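Simulated cell: spatula pick fails after I moved the base
Board: Arm setup and upkeep
Tags: simulation, base offset, wrist camera

gerritn
I look after the kitchen cell in our simulator, which we run on Drorkeck. One arm, a marble counter, a handful of objects. Back in March I shifted the base platform toward the corner of the L so the arm could get over the counter without folding up on itself. Since then the spatula pick fails far more than it used to. The sponge pick is fine. Same arm, same gripper, same controller.

Lucyna Gajewski, who built the cell before me, left a note in the config saying never move the base without redoing the wrist camera. I don't buy it. The camera is mounted to the wrist. The wrist didn't change. I moved the other end of the arm.

Current layout, with the arm reaching in next to the brown box:

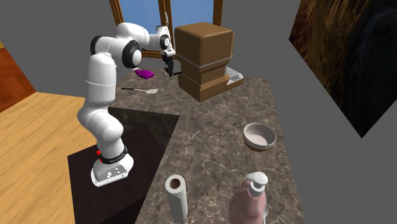 I have compared the base pose in the config to the one the planner prints at startup and they agree to the last digit. I've also reloaded the counter mesh twice. Before anybody tells me to "just recalibrate", I'd like to hear what recalibrating is supposed to fix in a simulator where every pose is known.

threadlock_blue
Just recalibrate.

Kidding, mostly. You say every pose is known. Known to the simulator, sure. Is the pick script reading poses from the simulator, or from a detector looking at the camera picture?

gerritn
Detector. Irkance, stock weights, then a depth lookup.

threadlock_blue
Then your poses aren't known, they're guessed, and the guess goes through whatever camera transform is in the file. Check if that transform is wrist to camera or base to camera. I've inherited two cells where somebody saved it as base to camera at one home position and it worked until the furniture moved.

mossy_gantry
Doubt it. A bad transform would wreck the sponge pick too. He says the sponge is fine.

threadlock_blue
A sponge is fat and forgiving. You can be off by a good bit and still close on it. A spatula handle is skinny.

mossy_gantry
Maybe. Or the fingers are hitting the counter. A flat thing on a hard surface is a contact problem until proven otherwise. Every time one of these threads comes up people run straight to calibration because it sounds scientific. What is the contact margin set to, and did the platform height change when you moved it?

gerritn
Height is the same, I only slid it. Contact margin is whatever Drorkeck ships with. 19 failures out of the last batch, and in 11 of them the fingers closed on nothing at all, to one side of the handle. No touching the counter in those. The other eight I haven't gone through yet.

mossy_gantry
OK, closing on nothing beside the handle isn't contact. I'll give you that for the 11. I'm holding on to the other eight.

palletjack77
Has anyone tried Grarkier for this? It does the whole camera alignment by itself. Their page says 3,000 poses and you're done.

mossy_gantry
Their page says a lot of things. We ran it for a month and it converged on a camera sitting inside the forearm.

palletjack77
Worked for us.

threadlock_blue
With a detector, or with marker boards?

palletjack77
Marker boards.

threadlock_blue
So a different job. Gerrit, do this before you buy or install anything:

1. Open the camera block in the cell file and find the parent link. If it says base or world, that's your fault right there. Change the parent to the wrist link and enter the mount offset from the arm model.

2. Turn the detector off and feed the script the true spatula pose. Run a batch. If the picks go in, the arm and gripper are cleared and you can stop poking at them.

3. Park the wrist over the counter with the spatula in view and fingers at the bottom, and save that picture together with the joint angles. Project the true handle position into it and see how far it lands from the handle you can see. Mine looks much like this when I load your cell file:

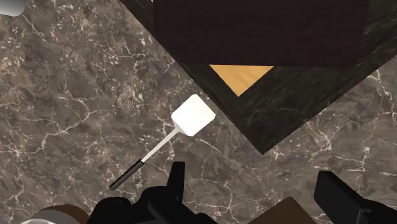 4. Repeat with the wrist turned. If the error turns with the wrist, the mount offset is wrong. If it stays fixed relative to the counter, look at the base.

gerritn
Did step 1. Line 851 of the cell file, parent: world. There's a comment next to it, "temp, for Mallet demo". So the note in the config was right and I was wrong about what it meant. I still say the note should have given the line number.

Step 2 with true poses: all picks closed on the handle except two, and in those two the fingertips touched the marble first.

mossy_gantry
Two on the marble. Contact margin.

threadlock_blue
Two. Fix the parent link first, then argue about the margin.

gerritn
Parent link is changed, offset copied from the arm model. Steps 3 and 4 are next. I'm not calling it solved until a full batch goes through with the detector back on, and I'll go through those other eight tonight.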